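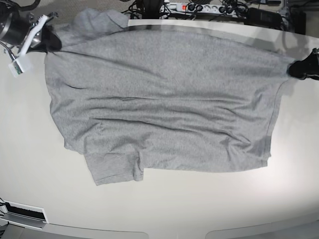
Un T-shirt gris étalé sur la grande table blanche, à l'atelier de Meireles.

Zovthorpe : l'atelier de linge de Meireles rouvre ses tables

2021-03-15 - L'atelier de tri et de pliage de Meireles, dans le quartier de Durnurero, à Zovthorpe, a repris ses activités ce lundi matin. Il était fermé depuis le début du mois de mars pour la réfection du sol et de l'éclairage. Les vêtements donnés par les habitants y sont de nouveau reçus, lavés, pliés et préparés pour la distribution.

Pendant la fermeture, les dons ont continué d'arriver au dépôt de la rue voisine. Selon le responsable de l'atelier, Paavo Manninen, 540 pièces attendaient dans les sacs au moment de la réouverture, et parmi elles 454 sont des T-shirts et des maillots de corps. « C'est beaucoup de coton pour une petite équipe, dit-il. Nous commençons par les T-shirts, c'est le vêtement qu'on nous demande le plus au printemps. »

Le travail suit toujours le même ordre. Le vêtement est d'abord posé à plat sur la table, puis on regarde le col, les coutures des manches et l'ourlet. S'il y a un trou ou une tache, il va dans le bac de réparation. S'il est en bon état, il est lissé avec la main, plié et rangé selon la taille. Les vêtements trop usés sont coupés en chiffons et servent au nettoyage des locaux.

Nithin Ramasamy est chargé de former les nouveaux arrivants. Il explique que la première difficulté est de bien étaler le tissu avant de plier. « Les gens veulent aller vite, et ils plient avec les plis déjà dedans. Après, la pile n'est pas droite et il faut recommencer. » Pour un T-shirt à manches courtes, il demande de tirer doucement sur les deux coutures de côté, de sortir les manches, et seulement ensuite de rabattre le premier tiers. Le maillot de coton chiné, dit-il encore, est plus facile que le coton très fin, qui glisse et qui se tord.

L'atelier utilise une méthode en trois plis, choisie l'année dernière avec la boutique solidaire Nirnulico, qui reçoit une partie des vêtements. Les étagères de la boutique ont une profondeur fixe, et les piles trop larges tombaient souvent dans le passage. Depuis ce changement, les piles sont préparées par 17 pièces et elles entrent directement dans les casiers. La boutique souhaite garder le même format pour les pulls légers, mais les essais ne sont pas terminés.

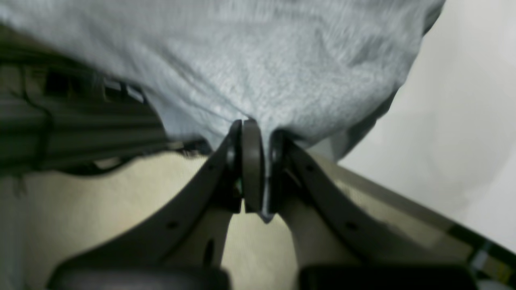 Le tissu gris clair, pincé, retombe en un pli arrondi.

Une autre nouveauté concerne la couleur. Avant les travaux, les vêtements étaient classés par taille seulement. Maintenant, les gris, les noirs et les bleus foncés sont mis à part, car sous l'ancienne lumière on les confondait facilement et une tache pouvait passer sans être vue. Les nouvelles lampes sont plus blanches. M. Manninen reconnaît qu'elles fatiguent un peu les yeux en fin de journée, et un réglage est prévu dans les prochaines semaines.

Du côté de la laverie, rien ne change. Les machines n'ont pas été déplacées et les horaires restent ceux de l'hiver. Les habitants peuvent déposer leurs sacs le matin, à l'entrée de la cour, de préférence fermés avec un nœud simple. Il est demandé de ne pas mélanger les chaussures avec les vêtements et de vider les poches. Les couvertures et les rideaux ne sont pas acceptés pour le moment, faute de place pour les faire sécher.

Une séance d'initiation au pliage sera proposée avant la fin du mois de mars, en petit groupe. Elle durera environ 3 heures, avec une pause, et chaque participant pourra apporter quelques vêtements de chez lui pour s'exercer. M. Ramasamy conseille de choisir des pièces ordinaires : un T-shirt, une chemise, un pantalon de sport. Les draps-housses, que beaucoup de personnes réclament, feront l'objet d'une autre séance - la date n'est pas encore fixée.

Les inscriptions se font sur place, auprès de l'accueil de l'atelier. La première livraison à Nirnulico depuis la réouverture doit partir dans la semaine, avec surtout des T-shirts pour adultes. Les tailles enfants seront triées ensuite.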